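Ticket 3844: Kitchen counter outlets lose power, breaker will not stay set
Site: Droltville, shared kitchen, second floor
Opened by: Ximena Bautista
Assigned to: Fatos Dimitriou
Status: Closed

Problem as reported
Both counter outlets went dead at 7:40 a.m. The breaker marked KITCHEN 3 was in the middle position. I pushed it fully off and back on and it held for 20 minutes, then tripped again. Overhead lights and refrigerator not affected. – X.B.

Step 1. List what is on the circuit
Asked Ximena to unplug everything on the counter before resetting again. The panel schedule shows KITCHEN 3 as a 20 amp circuit feeding the counter outlets only. The toaster oven and the two-slot toaster are both heating loads, and the oven is the bigger one. Its plate could not be read over the phone.
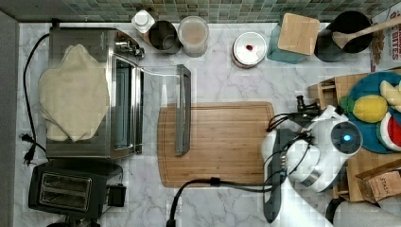
Step 2. Reset with nothing connected
Breaker held for 3 hours with no load. That makes a short in the wall wiring less likely but does not rule out a loose connection.

Step 3. Add loads one at a time
Two-slot toaster alone, two cycles: held.
Toaster oven alone at full heat: tripped after 18 minutes.
Toaster oven on a different circuit in the hallway: ran for an hour, no trip.
So the oven is fine by itself. Suspect the breaker or a connection on KITCHEN 3.

Step 4. Site visit
Opened the panel with power off. The breaker is an older Verkov unit and the screw on its load terminal was loose, with slight browning on the insulation. Cut back the wire to clean copper. Checked both counter outlets for loose terminals and found none. Cover plates back on.
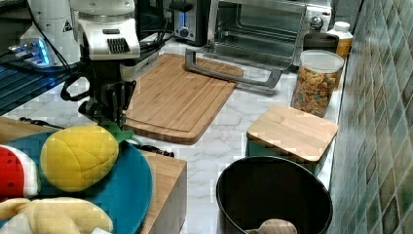 Step 5. Replace breaker
Fitted a new 20 amp breaker of the type listed on the panel label, from Hailu, order 288. Tightened to the value on the label. Toaster oven ran at full heat for an hour and the breaker did not trip.

Follow-up
Aroha Kereama asked if the oven and toaster can run together. Please don't – the two of them may still go over 20 amps. A second counter circuit would need a separate request.

Closed by F. Dimitriou. Reopen this ticket if it trips again.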